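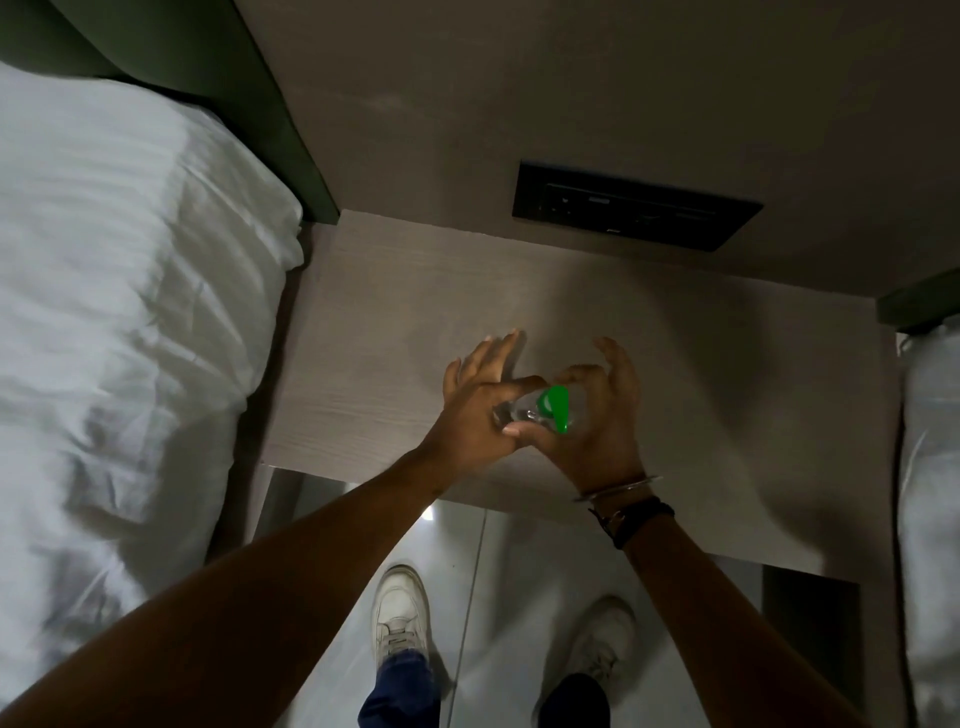 Datasets > Language > Skellska > README

Skellska: overheard talk, teens and adults

Short transcribed snippets of people talking in public. Buses, food courts, the line at the Cukstead pool. Collected to look at filler words (like, so, literally, I mean) and at who gets offended by what. Text only. No audio was kept.

Size: 2,000 snippets, one per row, tab separated. Longest is 54 words. Most are way shorter.

Columns
- id
- place (bus, mall, pool, street, other)
- age_guess (kid, teen, adult, older)
- text
- filler (the words, separated by semicolons, blank if none)
- mood (mine, see below)

How it was collected
Notebook, then typed up the same night. Means wording is close but not exact. Fast talkers lose words, and the Grilley mall rows are the worst for this, the fountain there is loud. If I missed a chunk I put three dots. Don't read those as a pause.

Names are all swapped out. Same replacement name can show up in different rows, dosen't mean same person. 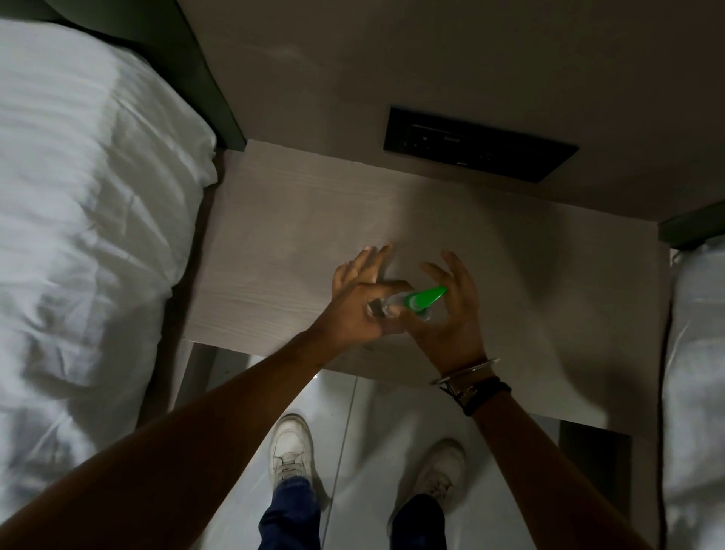 Known problems

age_guess is a guess. I was usually sitting behind people. Treat teen and kid as one group if you can.

mood is one person's opinion, typed in a hurry. A second reader went over 40 rows and disagreed on 8, mostly "annoyed" vs "joking". Teens especially. Everyone sounds furious and then they laugh.

Bus rows lean heavy on the Chiriac line because that's the one I ride. Afternoons only until March, mornings after that. Morning people say less.

Some "like" in the filler column is a real verb. Fixed the ones I saw. Search for "I like" before you count anything.

Use
Fine for class work, blog posts, arguing with your aunt about kids these days. Not fine for training anything that guesses age, see above. Please don't try to work out who said what.

Changes
- took out duplicate pool rows
- "ya know" and "y'know" now spelled teh same
- place "store" folded into mall

To do: split mood into two columns, redo the older group, it's tiny.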